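工单详情
主题：Tretitz 导出的平面图在客户端打开后比例不对
提交人：Teemu Ojala
所属公司：Holloway 厨房设计
产品：Tretitz 桌面版
优先级：中
状态：已解决
创建日期：2020年2月6日

问题描述
我们用 Tretitz 画厨房平面图，导出 PDF 后发给台面加工厂。加工厂用 Wuvotley 打开，量出来的尺寸全部偏小。图纸标注的数字是对的，但是按比例尺去量就对不上。同一个文件在我自己的电脑上打印出来也偏小，所以应该不是对方软件的问题。
上周还正常，升级之后才出现。项目比较急，加工厂在等图下料，麻烦尽快看一下。

已经试过的操作
重启软件，无效。
重新安装打印机驱动，无效。
新建空白项目，只画一条墙线再导出，问题依旧。
换一台没有升级的电脑导出同一个项目，尺寸正确。

回复 1（技术支持）
您好，感谢您写得这么详细。请补充以下信息：
导出窗口里“页面缩放”一栏显示的数值；
图纸使用的单位（毫米或英寸）；
操作系统的显示缩放比例。
另外请把那个只有一条墙线的测试项目作为附件上传，不需要传客户的图纸。

回复 2（Teemu Ojala）
页面缩放显示 100，单位毫米，系统显示缩放也是 100。测试项目已上传。
补充一点：A3 和 A4 我都试了，两种纸都偏小，A4 上偏得更多一些。

回复 3（技术支持）
测试文件收到，我们这边可以重现。
原因是新版本把“适合可打印区域”设成了默认选项，程序会按纸张页边距自动缩小图形，而导出窗口里的缩放数值没有跟着更新，所以您看到的仍然是 100。纸张越小，页边距占的比例越大，因此 A4 更明显。
临时处理办法：
1. 打开“文件”菜单，进入“导出设置”。
2. 切换到“页面”标签，取消勾选“适合可打印区域”。
3. 把四边页边距都改为 4 毫米。
4. 点“保存为默认”，关闭窗口，重新打开项目后再导出。
第 4 步请不要跳过，不重新打开项目的话，旧设置还会留在缓存里。
已经发给加工厂的 PDF 需要重新导出，旧文件请通知对方作废。

回复 4（Teemu Ojala）
按步骤改了，墙线测试量出来是对的。正式项目里平面图也对了，岛台的长和宽与标注一致，加工厂那边用 Wuvotley 复核过，没有问题。
还有一个小问题：平面图后面附的效果图页，导出之后左右多了白边，以前没有。效果图不用来量尺寸，只是给客户看的。
附件：岛台效果图

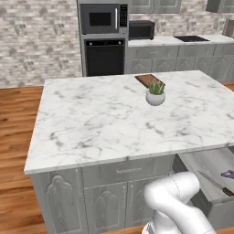
另外，公司里还有同事没升级，他们打开我改过设置的项目会不会受影响？

回复 5（技术支持）
白边与刚才修改的设置有关。取消自动适应之后，效果图按原始宽高比放置，与纸张比例不同就会留白。可以在效果图页上单击右键，选择“页面属性”，把填充方式改成“裁切填满”。这个选项只对当前页生效，不影响平面图的比例。
没有升级的同事不受影响。导出设置保存在本机，不写入项目文件。等他们升级之后，每台电脑需要各自改一次。如果电脑较多，可以由管理员用 Trerkero 统一下发配置，说明文档在帮助中心“批量部署”一节。
导出窗口数值不更新的问题已经登记，会在后续版本修正，发布时间目前还不能确定。

回复 6（Teemu Ojala）
白边解决了。批量下发我转给我们的 IT 去做，工单可以关闭。

处理记录
问题分类：导出 / 比例
解决方式：修改设置，程序缺陷另行跟踪
关闭人：技术支持

工单关闭后 4 天内可以直接回复重新打开，超过期限请新建工单并注明原工单主题。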